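Filatell Hand Gripper
Teach by doing, with the tool in your own hand

We made the Filatell for people who would like to show a robot a job and would sooner not sit at a desk typing it all in. You hold it by the body, squeeze, and do the task the way you would do it at home or on the shop floor, and the movement of your hand and the opening of the fingers are recorded together – ready for the arm to learn from later on.

It grew out of a good many evenings at our Pilkington workshop, where Ustyna Mykhailiuk went through three earlier grips before she was happy with the feel of this one (her wrists are the reason the body is ribbed, and we are all grateful for them!). If you already use our Girnanine remote control desk, the two get along nicely, and you can mix recordings from both in one project.

What comes in the box
Gripper, fully put together
2 spare finger pads
Charging lead and printed guide
Carry bag

Good to know
Storage: up to 1000 short recordings
Run time: nearly 4 hours
Works with: Gulasska arms, all sizes

Soft things are where it really earns its keep, as cloth never lies the same way twice and is a proper nuisance to describe in code. Take your time over the first few goes, and let the fingers close fully before you lift.

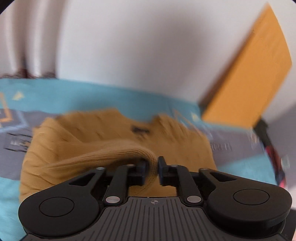
Picking up a knitted garment by its ribbed edge on a patterned bed cover.

Orders placed before noon are packed the same day. Spare pads are sold separately, in pairs.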